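I keep hearing that an emergency fund should come before everything else, and I just don't buy it. When I started at Wunport I had $1100 in savings and a 401(k) match I was ignoring – free money, every paycheck! My friend Parisa Alipour finally talked me into signing up, and I put in $224 a month. Did my rainy day account grow more slowly? Sure. But the match went in right alongside my own money, and I slept fine. Get a small cushion together, then go grab the match
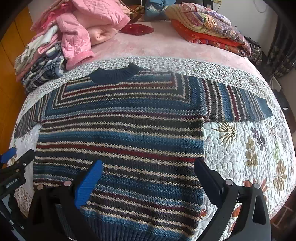
before you save another dime anywhere else.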